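Sorting Wrapped Candies into a Divided Tray

Prepared by Salamatu Ansah, Bromell Events Office
Revised May 17, 2024

Staff preparing favors for a reception are asked to follow the procedure below. It applies to small wrapped candies that are to be divided among the compartments of an open tray before serving.

Preparing the table

Cover the table with a clean white sheet and smooth it by hand. Small wrinkles are acceptable. Set out only a few candies at a time, spaced so that each can be lifted without disturbing the next. Where a fixed layout is required, mark the positions on the sheet with short dashes or dots in black marker.
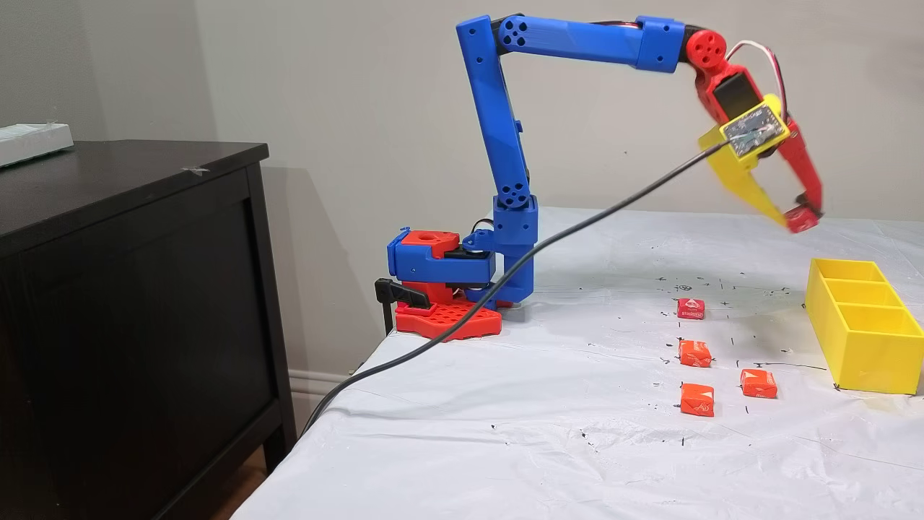 Danjuma Bako writes that marker bled through the sheet onto his tabletop, and that a layer of plain paper underneath prevented it the next time. Staff using a good table may wish to do the same.

Placing the tray

1. Choose a tray with enough compartments for the kinds of candy being served. Three will suit most tables.

2. Stand the tray on the sheet beside the candies – close enough that each piece travels only a short distance.

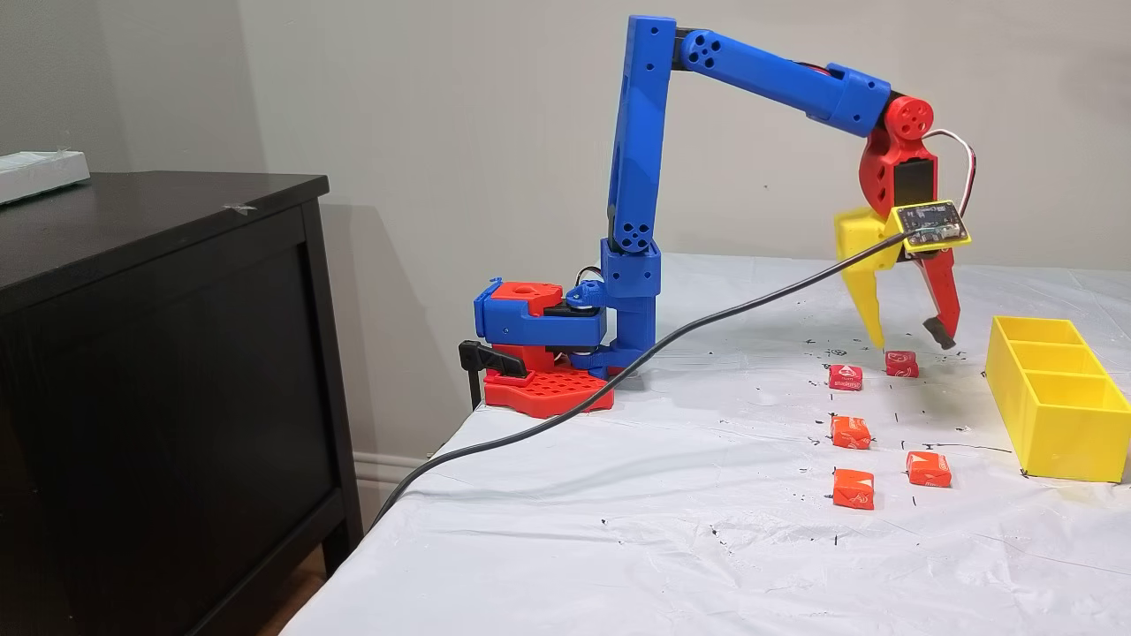 3. Inspect each wrapper before sorting begins. Torn or open pieces are set aside and are not served.

Filling the compartments

Take the candies one by one. Hold each piece over the chosen compartment, low to the opening, and release it. Pieces dropped from a height tend to bounce into the neighboring section. 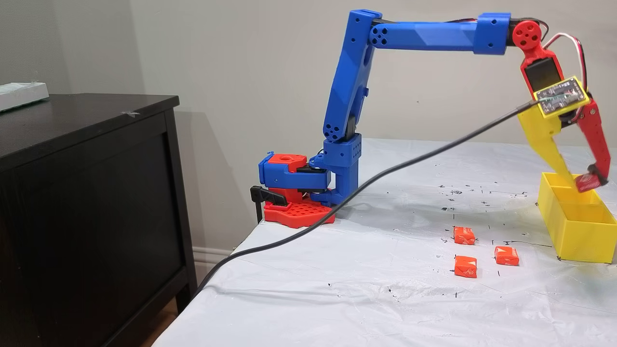
Reading time: 2 minutes

Fill each compartment evenly and stop below the rim. Orders of more than 500 pieces should be divided between two tables, with a separate tray for each. Filled trays are covered and kept away from direct sunlight until the reception opens.

Questions on quantities may be directed to Ansel Marchetti at the events office.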